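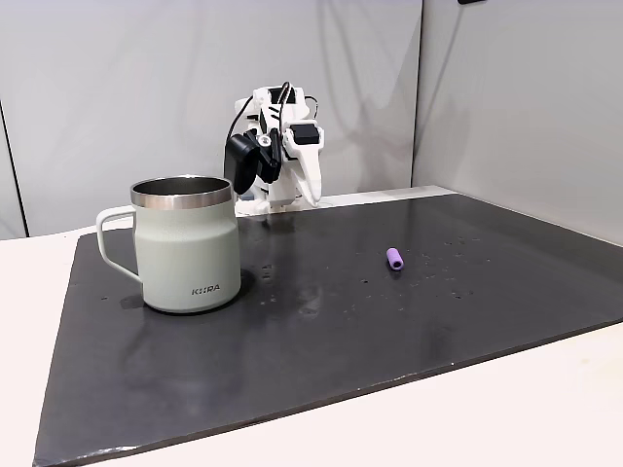 Drinks are allowed in most of the Rarkport Public Library, with a few limits. Water, coffee and tea are fine at the study tables and in the reading room if the cup is sturdy and can stand up on its own. An insulated mug with a handle, like the green one marked KIRA, is fine at any table. We ask that you put a lid on it near the public computers. Paper cups without lids should stay in the lobby.

Can I bring food?
Small, dry snacks only. Hot meals can be eaten in the lobby or on the benches outside.

Where are drinks not allowed?
The local history room and the map cases. The collection there includes over 2000 prints and letters, many of them on thin paper. Leave your cup on the shelf outside the door — staff will not hold it for you at the desk.

What if I spill something?
Tell a staff member right away. Move books and papers first, then wipe the table. Paper towels are kept by the restrooms. Even a few drops of water on a tabletop can mark a page if a book is set down on them. 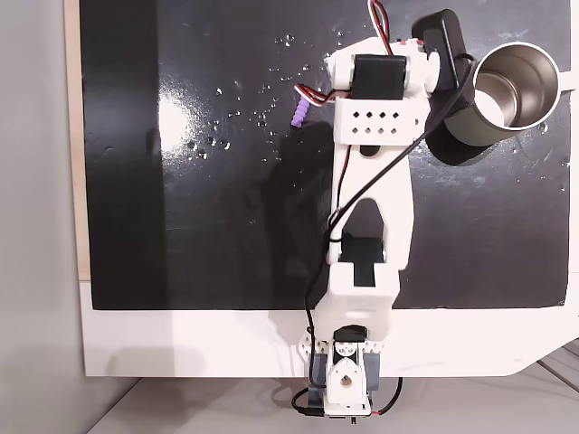 What if a library book gets wet?
Do not try to dry it with a heater or a hair dryer. Keep it closed and bring it to the front desk as soon as you can. Hortensia Tamayo looks at all damaged books and decides if they can be repaired. If not, you pay the replacement cost.

Can I reserve a study room?
Yes. Cardholders can book up to 7 days ahead at the desk. The Enow Room has a door code, which we give you when you check in.

Who do I ask about group events?
Write to Lucero Chávez at the front desk. Groups serving refreshments need approval first.

Print this page | E-mail this page
Last updated: January
Contact us | © Rarkport Public Library | Back to top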